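Vimanville swap shelf is back, and I'm thrilled

Good news for anybody with too many dishes! The swap shelf at the Tadberg building opens again in August, and this time it runs until 7 in the evening, so those of us with jobs can finally go (I've been grumbling over that for ages).
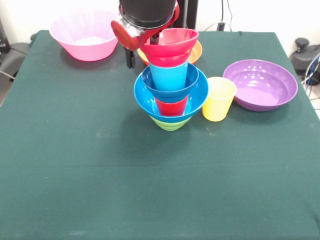 Red bowl on top, blues underneath.

Last year 414 pieces found new kitchens, and I'll admit a few too many came to mine. The limit is now two bags per household. Chipped stuff stays home, please, and so do lids without a pot! 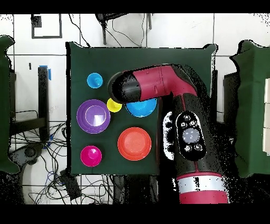
Getting there

Use the Halvorsen Street door. Parking is free for 90 minutes, and the bus stops right across the road.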